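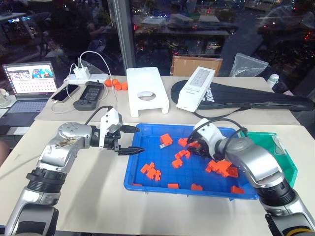
The Erham Graser is a two-arm bench station for sorting and clearing trays of small plastic parts. It is sold to shops where that work is still done by hand by people sitting down for most of a shift. One arm mounts at each side of the operator's table and both reach the same tray. In a typical job the right gripper goes down into a blue tray of orange block pieces while the left stays open at the opposite rim. The pieces can lie as they fell. They do not need to be lined up or faced the same way, and some can still be joined together.

The Graser is built for mixed, low-volume work. If you run one part all day in large numbers, a bowl feeder will be faster and cheaper and you should buy one. If your parts change twice before lunch and arrive in whatever tray the last department had free, read on.

What it does at the bench

Each arm carries a parallel gripper with two dark fingers. The fingers are narrow enough to get between pieces in a crowded tray and ridged so that smooth plastic does not slide out. The station picks single pieces, or takes hold of a joined cluster and moves it as one. Either arm can be set as the lead. The other arm waits, holds the tray steady, or takes the second side of a piece that needs to be pulled apart.

Shallow trays work best. Walls higher than a hand's width slow the arms down, though a deeper bin is fine as the place where parts are dropped. Most users put the source tray in the middle and the bin beside it, on the side of the lead arm.

The station does not need a fence at its standard speed setting, but your own safety review decides that -- not this page. Keep sleeves and loose cable out of the reach area. The cable over each gripper needs its slack to turn the wrist, so please don't tie it down. 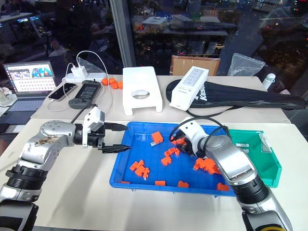
What changes for the people there

We get more questions about this than about anything in the table of specs, so it has its own section.

The Graser takes over the picking. It does not take over deciding what a good part is. Someone still sets up the tray, checks the first few drops, clears a bad grip and signs off the bin. In the shops we have fitted, that person is nearly always someone who used to sort by hand. They know which pieces stick together and which ones look the same and aren't.

At Boltwood, where returned classroom building kits are taken apart and repacked, sorting was a seated job for two people per shift. After the station went in, one of them runs it and the other has moved to kit checking. Biljana Georgiev, the floor lead, told us the first weeks were slower than hand work and that the crew should have been warned. We warn people now. Plan on 11 working days before the station keeps up with a practiced sorter on mixed trays.

The work also gets more broken up. A hand sorter has a steady rhythm. A person minding two arms has quiet stretches and then three things to do at once. Some like it better, some don't. Boltwood ended up trading the role at the midday break, and we suggest trying the same before you name one person as the permanent operator.

Wrists and shoulders get a rest. Feet get less of one, as the operator stands and walks more. Budget for a mat.

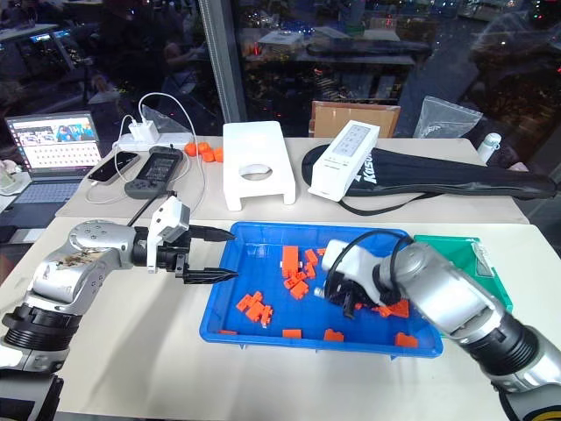
Setup and daily use

1. Clamp the arms to a flat, rigid table. Don't use a folding table, however sturdy it feels.
2. Place the source tray between the arms, within reach of both grippers.
3. Set the drop bin and run the reach check with both grippers open.
4. Teach the part. Put several pieces of the same kind in the tray in different positions, some flat and some on edge.
5. Run one tray at half speed with the operator watching.
6. Move to full speed only after a clean tray.

Thin pieces lying tight against the tray wall are the hardest pick. The station will try twice, skip the piece and flag it at the end. Pick it out by hand or give the tray a shake and run it again.

Wipe the fingers at the end of each shift. The silver joint covers will pick up scuffs and brown marks in normal use. These do not affect the arm. A mild cleaner takes off most of it.
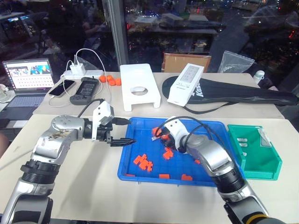
Right gripper holding a cluster of orange pieces; left gripper open at the rim of the tray.

Specs and ordering

Arms: two, table mounted
Gripper: parallel, two-finger, one per arm
Recommended spacing between arm bases: 58 cm
Finger pads: replace every 4,000 picks on hard plastic, later on soft parts
Lease: $2,588 per month, training visit included
Not included: table, trays, bins, floor mat

Spare finger pads ship in pairs. Order by arm -- left and right pads are not the same part. Orders placed before November get the older pad until stock runs out. It fits, but wears a little faster.

For a trial, send us a tray of your own parts. Send the awkward ones too. Perrine Boyer in applications will run them and write back with pick rates and a list of anything the grippers could not handle.

Search products, manuals, spare parts
Go

Comments (4)

Teresa Morais
Does the skip list show where in the tray the piece is, or only that there is one? We run clear parts and they are hard to spot.

Perrine Boyer
Teresa, it shows the quarter of the tray. Clear parts are a weak point for us, so please send samples before you sign anything.

Azra Omerović
I operate one of these on the early shift. The part about standing more is true. I would add that whoever minds it should also be the one who teaches new parts. Ours were taught by the office at first and we spent every Monday fixing them.

Lejla Kos
We looked at this and at the Nikolovski single arm. Went with the single arm on price, and we still pull joined blocks apart by hand. Can a second arm from you work next to another make, or is it both or nothing?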